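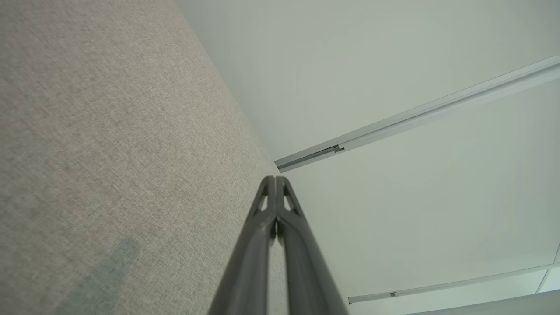

Unit 6. Looking after the curtain cell

These notes go with the second bench session. Read them before you come in. The cell is the arm in the Cluden room, the one that opens and closes curtains on ceiling tracks. Reijo Niskanen runs the session and Bianka Hegedűs has the keys to the controller cabinet.

6.1 What the wrist camera should show

The wrist camera looks past the gripper toward whatever the arm is about to reach. For overhead work, the two fingers come up from the bottom of the view and lean in toward each other, with the tips close together near the middle. Both triangular cutouts should be in sight, one near each tip, at the same height. If one sits higher than the other, either the finger or the camera bracket has moved. Check the finger first.

A track has a light face and a darker groove under it. The detector looks for that pair of lines. A plain white ceiling is an easy background for it. Woven fabric filling the left of the view is harder, and the left finger often ends up against it. Note in the log which finger is against which background.

The far track looks thinner than the near one. Students have entered it as a different model of rail. Go by the parts list, never by the width on the monitor.

6.2 Daily check

Stop button in, then out. Confirm that the drives drop.
Wipe the camera window with a dry cloth.
Close the gripper at low speed and watch the tips. They should meet evenly.
Jog the arm to the overhead pose, stored as position 21.
Save one view and compare it with the reference view in the Nitimora folder.
Write your initials in the log.

If the saved view has a dark patch that the reference does not, clean the window again and take another. A patch that stays in the same place on the monitor while the arm moves is on the window. One that moves with the fabric is a shadow or a mark on the cloth, and the detector has to cope with it.

6.3 Changing a finger

Lock out the drives. Support the finger with one hand and take out the 2 screws at the base. Keep them, they are not the same length as the ones on the bracket. Seat the new finger against the shoulder before you tighten anything — a finger tightened off the shoulder will look straight from the front and still miss the groove.

After the change, run program 407 with the arm clear of the tracks. It opens and closes the gripper and writes the width at each stop. Máté Nyitrai found in August that the old version skipped the last stop, so check that the header says Fülöp build before you trust the numbers.

6.4 Stoppers and track ends

Small dark stoppers sit in the groove toward the end of a track. The arm must never pull a carrier past one. In the teach file the last grip point goes well short of the stopper, on the side where the curtain hangs. Mark the stopper and the squared end of the rail as two separate points. Shinji Nagano's worked file on the course drive shows both.

6.5 For the write-up

One page, with your saved view and the log sheet attached. State the finger you changed and the widths before and after. Hand it in to Ferenc Pintér, room 1812.

Notes revised September 2019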